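Papers > Handheld Capture > Section 4: Rules for Shared Recording Rooms

4.2 Working alongside other people

We came to our rules slowly, and a good many of them grew out of small disagreements at the Flarkovik room, where two operators often record cushion handling within arm's reach of each other. The first written version, dated 15 Jul 2018, ran to 22 rules. That was far too many for anyone to carry in their head, so over August we trimmed it down with much friendly arguing and kept the ones people really leaned on. The one we would press most warmly on other groups concerns the second gripper. When two handheld grippers share a work area, each operator says aloud which object they mean to take, and the other holds still until the first has let go – even if it costs a few seconds. Figure 4 shows two grippers in use over soft goods, with a colleague standing farther back in the room. 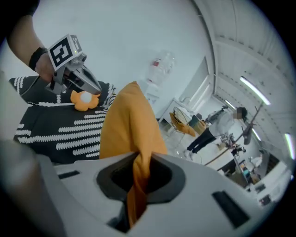 Figure 4. Two handheld grippers at work among cushions and a small flower plush.

Jana Sperling felt that the spoken call was too much to ask over a long day, and said she would sooner see a fixed order of turns printed on the session sheet, so that tired people need not keep talking. We took this seriously and tried it for a while. Of the 729 sessions logged under the Daly protocol, 362 used the printed order, and operators told us they liked the quiet but missed hearing one another. The present rule allows either, provided the choice is written down before recording starts and both operators have agreed to it.

A related rule covers anyone in the room who isn't recording. They should know that a session is running, and they are free to stop it at any time and for any reason.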